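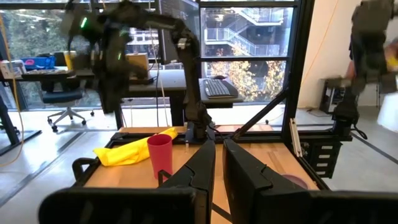
Figure 3. Red cup and yellow cloth on a wooden tabletop.

Section 4: Setting up elective choices

This section covers the elective form in Ludetia, from creating the subject blocks to publishing the final class lists. It is written for the school office and for the head of each grade. Parents and students use the Vulik app and do not need this section.

You must be signed in with an Office or Grade Head role. If the Electives tab is missing from the left menu, ask your Ludetia administrator to check your role before going further.

Before you start

Have these ready:
- the list of electives for the coming school year, with the teacher for each
- the largest class size you will accept in each elective
- the opening and closing times for the form
- a student list already rolled over to the new grade (see Section 2)

Note: Do the rollover first. If you build the form while students are still in their old grade, the form will be sent to the wrong families, and it cannot be called back from Vulik once it has been delivered.

4.1 Create the blocks

A block is a group of electives taught in the same period. A student can take only one elective from each block. Most schools on the Erommont plan use four blocks, and the screens in this guide are set up that way.

1. Open Electives and select New form.
2. Type a name for the form. Families will see this name, so keep it short and include the grade.
3. Choose the grade from the list. Only one grade can be attached to a form.
4. Select Add block and enter the period it belongs to.
5. Repeat until every block is on the page.
6. Select Save draft.

Caution: Changing the period of a block after the form has opened removes every choice already made in that block. Ludetia asks for confirmation but does not keep a copy.

4.2 Add the electives

1. Open the first block and select Add subject.
2. Pick the subject from the catalog. If it is not in the catalog, add it under Subjects and come back.
3. Enter the teacher. You can leave this blank, and Vulik will show "To be announced."
4. Enter the maximum class size.
5. If the subject has an entry requirement, turn on Requirement and select the earlier course the student must have passed.
6. Select Done and move on to the next subject.

The same subject may appear in more than one block, for example when Art is taught twice in the day. Add it separately to each block. Each one has its own class size, and a student who picks Art in one block will not be offered it in another unless Allow repeat is turned on.

Note: The requirement check reads final grades only. A student who joined from another school will fail the check until the transfer record has been entered. For those students, open the student page and select Waive requirement.

4.3 Set the number of choices

Students rank their choices in each block. The standard setting is three: a first choice and two reserves. You can lower this for small blocks, but a student with no reserve will be left unplaced if the first choice is full.

1. Open Form settings.
2. Under Ranked choices, select the number for each block.
3. Decide whether a parent must approve the form. When this is on, a form without approval is counted as not submitted.
4. Select Save.

Parent approval is on for all new forms. On the Cheon campus, where older students complete the form at school during a supervised period, the office turns it off for the top grade and sends a paper notice home. Check your own school's policy before doing the same.

4.4 Test the form

Do not skip the test. Errors in the blocks are easy to fix in a draft and slow to fix later.

1. Select Preview as student and choose any student in the grade.
2. Complete the form all the way through, including the parent approval page.
3. Check that subjects with a requirement are grayed out for a student who has not met it.
4. Check the spelling of teacher names - they are copied to the report card.
5. Select End preview. Choices made in preview are not saved.

Ask a second person to run the preview too, preferably someone who did not build the form.

4.5 Open and close the form

1. Select Schedule.
2. Enter the opening date and time, then the closing date and time.
3. Write the message that families will receive. It should say when the form closes and who to contact with questions.
4. Select Publish.

The form opens on its own at the time you entered. Vulik sends one reminder to families who have not submitted, on the morning of the closing day. Further reminders can be sent by hand from the Responses page.

We suggest closing the form during office hours, such as 3 p.m., so that staff are at their desks when the last calls come in. Forms set to close at midnight bring in a lot of messages that go unread until the next day.

Note: Order of submission makes no difference to placement. It helps to say this in the message to families, or many will try to submit in the first few minutes and the app may respond slowly.

4.6 Place the students

1. After the form has closed, open Responses and select Missing. Contact these families or enter choices for them.
2. Select Run placement. Leave the page open until the bar is full.
3. Open the Unplaced list. Each name shows the block in question and the subjects that still have room.
4. Place these students by hand.
5. Lock any placement that must not change, such as one tied to a support plan.
6. Select Save placement.

Placement can be run again as often as you like before publishing. Locked students stay where they are. All others may move, including those you placed by hand and did not lock.

Caution: Do not edit class sizes while placement is running. Wait for it to finish, change the size, and run it again.

4.7 Publish the class lists

1. Select Class lists and check the totals against your staffing plan.
2. Download a copy for your own records.
3. Select Publish to teachers. Teachers can see the lists but families cannot.
4. When teachers have had time to report mistakes, select Publish to families.

Schools that start in late summer usually publish to families in July. Changes after that point are made one student at a time from the student page, under Move elective, and the family gets a notice in Vulik for each move.

If something goes wrong

A family cannot see the form: check that the student is in the correct grade and that the parent's account is linked.

A subject shows as full before placement: the maximum class size has been left at zero.

Placement stops partway: sign out, sign in again, and run it from the start. Nothing is saved until you select Save placement.

For anything else, write to the support desk, attention Sunita Gautam. Questions about requirements and the subject catalog go to Gyu-bin Moon. Include the name of the form and the grade.

Related articles
Rolling students over to a new grade
Linking a parent account in Vulik
Entering transfer records
Adding a subject to the catalog
Moving a student after lists are published
Report card settings for electives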